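August
By Octavian Grecu

Robotics Club: Table Service Group, Progress Since Spring

The table service group has moved from single-object picks to short sequences. The task list now has 70 entries, all of them tabletop jobs that would come up in a kitchen or a small bar: hang a cup, move a bowl to a tray, fold a cloth in half, put a spoon back where it came from. Each entry has a written start state and a written end state. If the end state isn't met, the run is a fail, even if most of the work was done.

The log stands at 2,904 runs. Every run is kept, including the fails. Please don't delete a run because the grasp slipped in the first second. Mark it, add the failure code, and go on to the next one. Runs with no code at all have been the main problem this term, and going back through them takes longer than recording new ones would have.

Software. Steno is the logger. It writes joint positions, gripper state and video to a single folder per run and will refuse to start if the clock offset is too large. If that happens, restart the logger and leave the arms alone. Testis is the checker, and it now reads the end state from the task sheet, so a typo in the sheet will fail a good run. Object names have to match the object list exactly. "Cup, pink" and "pink cup" are two different objects as far as Testis is concerned.

Cups. Thin plastic cups remain the hardest item on the list. The grip force that holds a bowl will squeeze a cup out of round, and the cup then springs away when the fingers open. We lowered the closing force for all cups and slowed the last part of the approach. Upside-down cups are picked by the wall, one finger inside and one outside. Picking across the base works only when the neighboring cup is far enough away, and in a full rack it isn't.

Clear items. Wine glasses and other clear ware give poor depth readings under the overhead lights. The current fix is to teach the approach height by hand and take only the horizontal position from the camera. It's slow but repeatable. Neagu, our calibration routine, has to be run again after anyone moves a camera mount, even slightly.

Two arms. When both arms are active, the second one waits outside the shared zone until the first reports clear. The zone was set too small at first and is now a full forearm wider. Keep the emergency button within reach whenever either arm is powered, and don't lean over the table to straighten an object. Stop the run first.

Layouts. Start positions are changed between runs within the limits given on the task sheet. A layout that stays the same all evening produces a model that has learned the layout. Rotate the trays, swap the cup colors, and move the cloths.
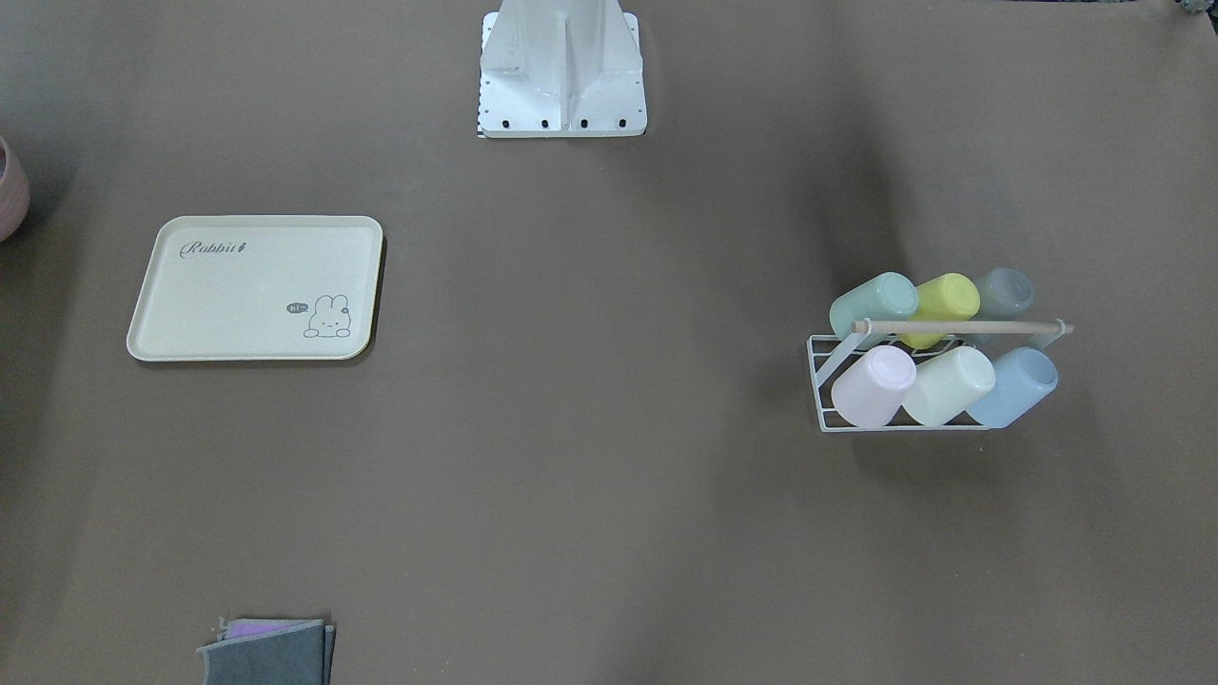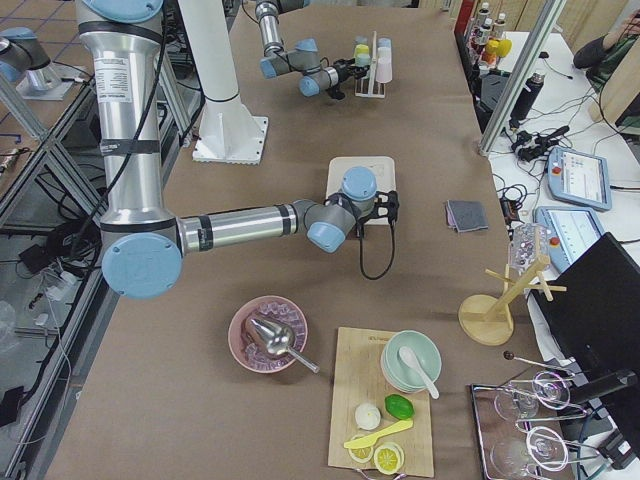

Draft task sheets for the next round are in the Ultness folder. Comments on the first draft came back quickly. Ilinca wrote that the failure codes should be split so that a dropped object and a missed grasp are no longer filed together, and that code 3 in particular had become a place to put anything awkward. She would also like the cloth tasks scored on corner distance, with the limit printed on the sheet, as two people judging the same fold by eye had given it different results. Both changes will go in before the next Thursday session.

Contact: Robotics Club desk, Table Service Group | Copyright the club and its members | Back to top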